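Call for participants: good practice rules for hand-held gripper work

Irketti is looking for people to help test and rewrite its working rules for hand-held gripper sessions. The current rules run to 66 clauses and were written by the people who set up the equipment. We now want them read, followed and marked up by people who will use the grippers.

Sessions are held at our Florkholm site, in a high hall fitted with ordinary household furniture: cabinets, a desk, shelving, mirrors. You will carry out short everyday tasks with the grippers while keeping to the draft rules, then say where they were unclear, slow or wrong.

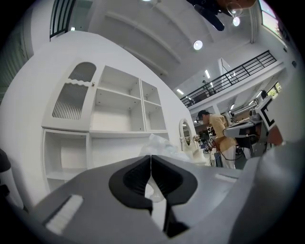
Godelieve Dierckx

Rules and Practice, Irketti

What you would do

Each participant attends 2 sessions. In the first you follow the draft as written, including the clauses on start position, clear floor space and when to stop. In the second you use your own marked-up copy, and a colleague notes any point where you depart from it. Feng-yi Hsueh runs the first session and Gunnlaugur Dalsgaard the second.

The clauses we most want tested are:
Handling of thin or see-through items such as plastic bags
Opening and closing drawers without forcing them
Cable routing when more than one person is working
Keeping markers uncovered while the hands are close together
Stopping and handing over to another person

Who can apply

You must be 18 or over and able to stand and use both arms for the length of a session. No technical background is needed. People who have worked in care, cleaning, shop work or warehouses are very welcome, as are people who have written or checked safety instructions. Please wear closed shoes or clogs and short or close-fitting sleeves.
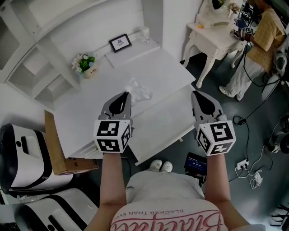

Can I stop a session part-way through?
You can stop at any time by telling the session lead, and you will still be paid for that session.

Pay and records

Payment is 212 euros for both sessions, made by bank transfer after the second. Travel within the region is refunded on receipt. Recordings are stored under a participant number – your name is kept separately, and Hui-mei Yu is the only person with access to the list. You may ask for your recordings to be deleted until the revised rules are published.

How to apply

Send a short note of up to 3000 characters to the Rules and Practice desk at Irketti, saying what work you have done and which clauses interest you. A CV is not required. Applications close on 16th September.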